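Tiempo de lectura: 8 min

Convocatoria de participantes: revisión de la guía de buenas prácticas para ensayos de manipulación robótica en entorno simulado

Zemholm, Kurnby
22 abr 2021

Zemholm abre el plazo de inscripción para la segunda ronda de revisión de la guía Erance, documento interno que fija los requisitos mínimos para preparar, ejecutar y registrar ensayos de manipulación con robots de dos brazos en entorno simulado. Se buscan personas con experiencia en operación, validación o seguridad de sistemas robóticos para aplicar la guía a una serie de ensayos, anotar las desviaciones y proponer cambios de redacción.

La participación es remunerada y se formaliza mediante contrato de prestación de servicios. No genera relación laboral.

1. Antecedentes

La primera ronda se cerró con 59 observaciones. La mayor parte se refería a definiciones ambiguas: qué se entiende por agarre completado, en qué momento empieza un ensayo, cuándo puede el operador reiniciar el escenario sin que el intento compute como fallo. El texto actual recoge las observaciones aceptadas y deja abiertas las relativas a los apartados de criterios de parada y de registro de contactos no previstos.

La guía no es una norma certificable y no sustituye a la legislación de máquinas ni a las normas de seguridad aplicables a robots industriales o de servicio. Su ámbito se limita a la fase de simulación. El paso posterior a equipo físico se rige por un procedimiento distinto, que no es objeto de esta convocatoria.

2. Objeto de la participación

Cada participante recibirá la versión en revisión, una plantilla de registro y acceso al entorno Hlongwane, donde se ejecutan los ensayos. El trabajo comprende:

- Lectura completa de la guía antes de la primera sesión.
- Ejecución de los ensayos asignados según el procedimiento escrito, sin instrucciones verbales adicionales.
- Cumplimentación de la plantilla al término de cada ensayo.
- Redacción de comentarios por apartado, con indicación del párrafo afectado y texto alternativo.
- Asistencia a la reunión de cierre, por videoconferencia.

No se evalúa la destreza del participante. Un ensayo interrumpido por aplicación correcta de un criterio de parada se considera válido a todos los efectos.

3. Condiciones de los ensayos

Los escenarios son interiores amueblados. El robot se controla con un mando por brazo y la vista se selecciona entre las disponibles en el entorno. La guía exige que se registren dos vistas como mínimo, una general y otra próxima a la pinza, y que ambas figuren en el informe con el identificador del ensayo.

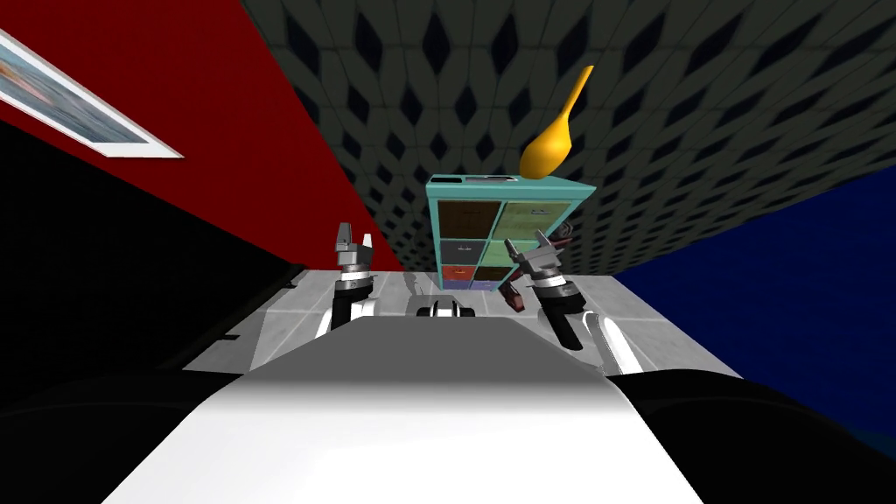
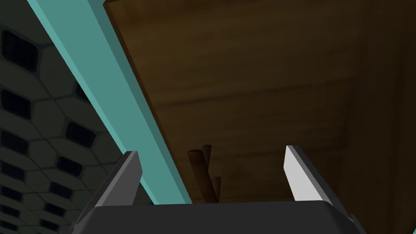

Entorno simulado. Primera vista: los dos brazos y la estantería de color verde azulado. Segunda vista: pinza abierta, con tres varillas de madera en el hueco entre los dedos.

Los requisitos que el participante deberá aplicar, en su redacción vigente, son los siguientes:

3.1. Comprobación previa. Antes de iniciar el movimiento se verificará que el escenario cargado coincide con el de la ficha del ensayo: mobiliario, objetos sobre superficies y objetos en el suelo. Si hay discrepancia, se registra y se solicita una carga nueva. No se corrige la posición de los objetos a mano.

3.2. Postura inicial. Ambos brazos partirán de la postura indicada en la ficha. Toda pieza situada en el volumen de trabajo que no forme parte de la tarea se anotará como obstáculo, aunque no interfiera con la trayectoria prevista.

3.3. Horizonte de la vista. Cuando la vista general presente inclinación respecto a la vertical del escenario, el operador lo hará constar en el campo de observaciones. La guía no prohíbe trabajar con vista inclinada. Sí prohíbe cambiar de vista durante la fase de cierre de la pinza.

3.4. Aproximación. La pinza se abrirá antes de entrar en la zona de agarre. Con objetos esbeltos y próximos entre sí, el operador declarará por escrito cuál es el objeto de destino antes de cerrar. Si el cierre afecta a más de un objeto, el intento se clasifica como agarre múltiple, categoría separada de éxito y de fallo.

3.5. Contacto no previsto. Se registrará todo contacto de la pinza, la muñeca o el antebrazo con mobiliario o paramentos, con independencia de que produzca desplazamiento. El registro automático de colisiones no exime de la anotación manual. La comparación entre ambos registros es uno de los resultados que se quieren obtener en esta ronda.

3.6. Criterios de parada. El ensayo se detiene si se pierde la visibilidad del objeto de destino en todas las vistas registradas, si un objeto atraviesa una superficie sólida o si el operador no puede determinar la posición de uno de los brazos. La reanudación tras una parada exige reiniciar el escenario.

3.7. Condiciones de iluminación. Se conservarán las de la ficha. Si una zona queda en sombra y el operador no distingue el contorno de un objeto, se anotará «contorno no verificado». No se permite aumentar la ganancia de la vista ni procesar las imágenes antes de su archivo.

3.8. Cierre. Terminado el ensayo, los brazos vuelven a la postura inicial, se guarda el registro y se completa la plantilla antes de cargar el escenario siguiente.

Los apartados 3.5 y 3.6 son los que siguen en discusión. Se pide a los participantes que presten atención a los casos en que ambos resulten aplicables a la vez, por ejemplo, un contacto del antebrazo con una estantería mientras el objeto de destino no es visible. La redacción actual no establece prioridad.

4. Requisitos de los candidatos

Imprescindibles:

- Experiencia demostrable de más de 2 años en operación, integración, ensayo o seguridad de sistemas robóticos. Se admite experiencia académica si incluye trabajo con brazos manipuladores.
- Capacidad para redactar comentarios técnicos en español. La guía dispone de versión inglesa, pero los comentarios se recogen sobre el texto español.
- Equipo propio con conexión estable por cable. Los mandos los facilita Zemholm en régimen de préstamo.

Valorables:

- Participación previa en comités de normalización o en la redacción de procedimientos de ensayo.
- Conocimiento de motores de simulación física y de sus limitaciones en el modelado del contacto.
- Experiencia en teleoperación bimanual.

No podrán participar quienes redactaron el texto en revisión ni quienes mantengan relación contractual con el equipo de desarrollo de Hlongwane.

5. Dedicación y calendario

La dedicación prevista es de cuatro sesiones, a las que se añade la lectura previa y la reunión de cierre. Las sesiones se realizan a distancia, en horario a convenir, durante el mes de junio. Ninguna podrá prolongarse sin pausa más allá del tiempo fijado en la ficha. Las pausas no se descuentan de la dedicación retribuida.

Quienes residan en Kurnby o alrededores podrán solicitar la realización presencial en las instalaciones de Zemholm. El número de puestos presenciales es limitado y se asigna por orden de solicitud entre los seleccionados. La modalidad no afecta a la retribución.

6. Plazas y selección

Se convocan 8 plazas. La selección se hará sobre la documentación presentada, atendiendo al perfil técnico y a la diversidad de procedencias: se procurará que estén representados fabricantes, integradores, usuarios finales y centros de investigación. En caso de empate se dará preferencia a quienes no hayan participado en la primera ronda.

Los candidatos no seleccionados podrán pasar, si así lo indican en la solicitud, a una lista de reserva válida hasta la reunión de cierre.

7. Retribución

La retribución es única e igual para todos los participantes. Se abona tras la entrega de los comentarios y de las plantillas completas. La retirada anticipada da derecho a la parte proporcional de las sesiones realizadas, siempre que se hayan entregado sus registros. El importe figura en el modelo de contrato, que se remite con el acuse de recibo de la solicitud.

8. Tratamiento de datos y confidencialidad

Durante las sesiones se registran las órdenes de los mandos, las vistas del entorno y las plantillas. No se graba la imagen ni la voz del participante. Los comentarios se publicarán numerados y sin atribución individual, salvo petición expresa del autor. El texto en revisión puede citarse en trabajos académicos con mención de su carácter provisional. No puede distribuirse íntegro.

9. Presentación de solicitudes

La solicitud se presentará mediante el formulario de la convocatoria Erance, disponible en la página de Zemholm, e incluirá:

- Currículum, con indicación expresa de los sistemas robóticos utilizados.
- Declaración de ausencia de conflicto de intereses, según modelo.
- Un comentario técnico, de una página como máximo, sobre uno cualquiera de los requisitos 3.1 a 3.8. El comentario debe señalar un defecto de redacción o un caso no cubierto y proponer un texto alternativo.
- Modalidad preferida y disponibilidad horaria.

Las solicitudes sin comentario técnico no se tramitarán. Las consultas sobre la interpretación de los requisitos se atenderán por el mismo formulario, y las respuestas se harán públicas para todos los candidatos. No se resolverán consultas por teléfono.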